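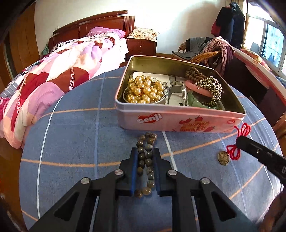 Lurnen Scripture Course: Progress Report to the Quinlan Fund

Period covered: spring term through November
Prepared by: Clodagh Ó Súilleabháin, course lead

1. What the grant paid for

The Fund gave us a second year of support to write and teach a course on hard passages in the Old Testament, mainly the conquest chapters of Joshua and the vows in Judges. Printing, room rental in Gatadow and the part-time editor all came out of the grant.

2. Enrollment

We enrolled 141 adults against a target of 200. Most of the shortfall is in the evening groups. The Evar parish dropped its group in the second month after losing its leader, and we did not find a replacement in time.

3. Materials

The study guide is finished except for the unit on Jephthah's daughter (Judges 11). Our two reviewers disagree on whether the vow was carried out as a sacrifice or as lifelong service at the sanctuary. The draft now sets out both readings with the main arguments for each. One reviewer wants the second reading moved to a footnote. I have left it in the main text for now.

We printed 3,000 copies of the first booklet and have given out 1,193. The rest are in dry storage at Gatadow. We will not reprint next year.

4. What participants told us

Feedback forms asked for more time on Joshua 6 to 8 and less on archaeology. Several people wrote that the unit on genre came too late, after they had already argued about the text for weeks. It has been moved to the second session. A few objected to the course raising these questions at all, and their group leaders have met with them.

5. Money

Spending is within budget. Room rental ran over and printing came in under. We ask to carry the unspent printing money into the editor's line.

6. Next steps

Settle the Judges 11 unit with both reviewers. Find a leader for Evar. Send the full guide to the Fund before the spring groups begin.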